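Low network outlet behind a bench: move the outlet, move the bench, or leave it?
Piltolholm Workshop Forum › Fit-out and cabling

wagtail_bench
Posted April 20, 2022

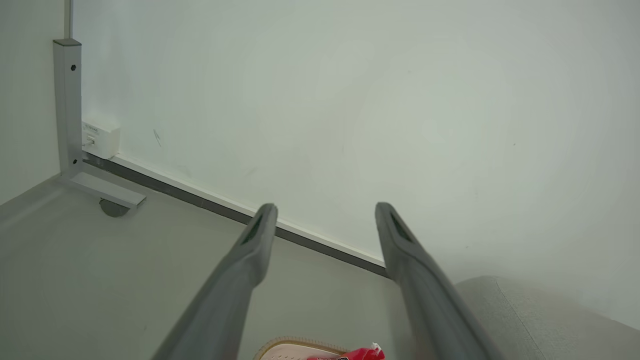
I'm trying to settle a corner bench position before the repaint, and the cabling is the part holding things up. The bench is a Stillby height-adjustable with a 300 mm offset specified off the side wall. The small white outlet box sits low on the wall just above the baseboard, right beside the metal leg, with a thin cable already leading from the port opening. The foot bracket runs out on the same side. With the bench at its current offset I can get a hand to the plug, but only from the front and only on my knees.

Options as I see them:

1. Leave the box, shift the bench along the wall.
2. Raise the box above bench height in surface trunking.
3. Leave both and run a short extension to a bench-mounted port.

The wall gets washed down and repainted regardless, so fixing holes don't worry me. What would you do?

corflute
Option 2. Low outlets behind furniture are a false economy. Every time the patch lead needs swapping, the bench moves, the levelling goes out, and you spend the next half hour with a spirit level. Put in a length of 25 mm trunking, bring the box up to 100 mm above the worktop, done.

tern_and_tide
Disagree with corflute. It's a sit-stand bench. "Above the worktop" is a moving target, and at full height the rear edge will foul anything that projects. Check the travel before you commit to trunking on that wall.

corflute
Fair point on the travel. Mount it above maximum height, then.

tern_and_tide
Then the lead hangs across the wall at seated height and catches on the rear edge on the way up. I've replaced two sockets for that reason.

wagtail_bench
Should have said: travel is 640 to 1,250 mm. Above maximum is possible but ugly, and there's a vertical rod or pipe in that corner I'd want to keep clear of.

millrace
What is the vertical? If it's conduit you may be able to come off it. If it's plumbing, keep your fixings well away.

wagtail_bench
Not confirmed. It was there when we took the room over and it isn't on the drawings. I'll trace it from the ceiling end.

lowvolt_lou
Option 3, with conditions. The box stays where it is and the fixed cabling isn't disturbed. Run a 2 m patch lead to a coupler under the worktop, with enough slack for full travel plus a drip of surplus, and clip it to the fixed section of the leg only. Don't clip to the moving section. I've used the Lamrani clip-on cable spine for this on 6 benches and had no complaints from users.

One more thing. Look at where the lead leaves the box relative to the foot. If there's any chance of the foot being dragged over it, turn the bench layout so the lead exits on the clear side, or fit a low guard.

corflute
A coupler is another point of failure.

lowvolt_lou
Yes, and it's one you can reach.

millrace
+1 for the coupler. As to the wall, I wouldn't go straight over the scuffs with topcoat. Sugar soap, rinse, let it dry overnight, then spot prime any dark marks that survive. They tend to ghost through a single coat of low sheen. Gallilus washable held up for us in a similar room, two coats.

tern_and_tide
Mask the grey band of the baseboard as well. Wall white on a darker skirt shows every slip of the brush.

wagtail_bench
Going with option 3. The bench comes out for the paint, the outlet gets a proper label while I can reach it, and the coupler goes under the rear edge of the worktop. Remaining question is whether 300 mm is still the right offset once the lead is clipped to the leg, or whether I can close it up to 220.

lowvolt_lou
Keep the 300. You need room for your hand and the plug, and the bend radius on the lead gets tight if you close it up.

corflute
Still would have moved the box.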